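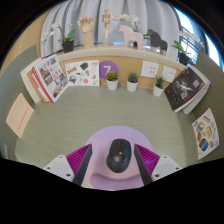

October 22, 2018

Spent the first part of the morning on the desk in the cubicle, which I have been promising Mirela I would get to for weeks now. It is such a pleasant little spot, with the green felt and the books leaning at either end, and I would hate for us to fuss over it so much that it stops being a place where a person wants to sit down and work!

The mouse pad is the lavender one with the wrist rest, and I think it should stay. Aigars tried the flat Clesero pad back in June and his wrist complained within a few days (mine too, though I was slower to admit it). The raised bulge at the near edge makes a real difference on a long afternoon of drawing. I wrote to Ďurica about a second one for the other bench, and they want 87 for a box of 20, so I suppose we'd have lavender pads until we retire.

The succulents are fine where they are, along the base of the back panel. I did move them up to the ledge in my head, next to the orchid, but then we would be reaching over everything with the watering can, and the outlets are right there on the panel. Please, everyone, just a spoonful each, and do it with the little Flidwood can and never the big jug. 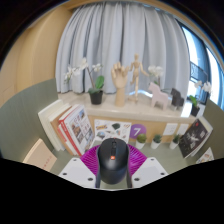 Then there are the books. Mirela would like them all upright with a proper bookend, and I do see her point, but I have a soft spot for the way they lean. The red and white one with the small photographs on the cover is the one people pick up most often while they are waiting for something to print, so let's keep it at the front of its row where it can be found again. The sticker sheet can stay on the back panel as well. I like having a bit of color to look at.

Still to do: wipe down the felt with the soft brush (no water, Aigars, I mean it), ask Firkley whether they still cut that shade of green in case we want a spare piece, and find out who has the long screwdriver.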